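Workshop Tips from the Plirkeo Student Robotics Club
Collected by Rosine Delaunay
Updated 24/08/2026

We started in February with 2 arms and one very long table, and I have loved every noisy hour since! These are the bench habits our students swear by, and most of them work just as well in a garage.

Coil cables loosely and hang them up. A tight coil remembers its kinks forever.

Wipe the fingertips before each session. A barely damp cotton rag is plenty – skip the spray cleaners, which leave a film and make everything slide.

Keep a scrap of wood within reach. Sand the corners and you have a stop, a wedge and a spacer for free.

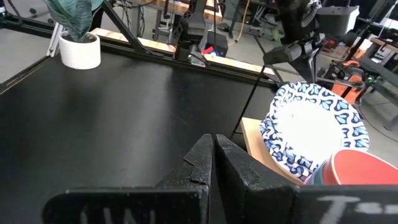
Paper plates are my favorite practice material, and I will happily go on about them. They are cheap, they bend when you get it wrong, and a pack of 50 keeps a beginner team busy all afternoon. The trouble is that plates lying flat are miserable to pick up, so prop the stack at an angle against a light wooden block and let the layered edges face the fingers. A patterned rim like the blue leafy one on ours helps too, as beginners can see right away when the top plate has shifted. Fan the edges with your thumb first if they stick together.

Label your mounting plates in chalk or white marker. It rubs off, so go over it again every couple of weeks.

Team Hung does 40 slow picks before trying a fast one. Copy them! Their table-clearing routine for the Hornavham meet is lovely to watch.

Spare screws go in a muffin tin, one size per cup. Put a lid on it if you share the room with Team Plinerness (sorry, you know why).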